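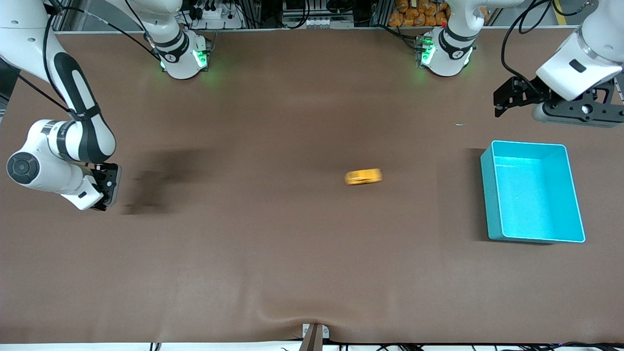 Who Answers the Door? Turnout and Yard Signs in the Volura Town Council Race

Shayne Goodwin
Final project, Campaigns and Elections
2025-10-31

Why I picked this

I have walked past yard signs my whole life and never thought about them until we got to the week on local turnout. Town council races get almost no polling, so the signs are one of the few things a regular person can look at and say "huh, I guess she's ahead." I wanted to know if that feeling is worth anything! My question was simple: do people who live on streets with a lot of signs say they are more likely to vote than people on streets with hardly any?

The race

Volura has two open council seats this fall. The big fight is over the Brurko site, the old bottling plant by the river, which one slate wants rezoned for apartments and the other wants kept for light industry. There is also a smaller argument about parking on Jacquet Street, and I heard far more about parking than I expected to (people have feelings about parking).

What I did

I chose two neighborhoods from the town map. Jacquet Street and the blocks behind it have signs on nearly every lawn. The Flamamico neighborhood, up the hill, has very few. The houses are close in age and size, and both areas vote at the same school, so I thought they made a fair pair.

I knocked on doors in the early evening and asked the same short set of questions each time: Do you plan to vote in the council election? Did you vote in the last one? Can you name a candidate? Has anybody from a campaign contacted you? I ended up with 40 completed interviews, split evenly between the neighborhoods. I wrote the answers on paper and typed them up the same night, and I'm glad I did, as my handwriting gets bad in the cold.

What I found

Of everyone I talked to, 35 said they planned to vote. That sounds amazing until you remember that council turnout here is usually low, and then it sounds like people being polite to a student with a clipboard. We read about this in class, and it was kind of thrilling to see it happen right in front of me. People overstate their plans to vote, and the ones who open the door and talk are already the more interested ones.

The gap between the neighborhoods on that question was tiny. Where they really came apart was on naming a candidate. Near Jacquet Street most people could do it right away, and several named the person on their neighbor's sign before the one they liked themselves. In Flamamico a lot of people knew about the rezoning but couldn't attach a name to either side of it.

Problems

My sample is small and I only reached people who were home before dinner. I also can't separate the signs from the canvassing, because the campaigns had clearly spent more time on the same streets where the signs were.

Next steps

The county posts its voter file in December, after the results are certified. It shows who voted, though of course not how, so I can compare real turnout on my streets with what people told me. I plan to do that even though the class will be over, and I'll add the table to this report as an appendix.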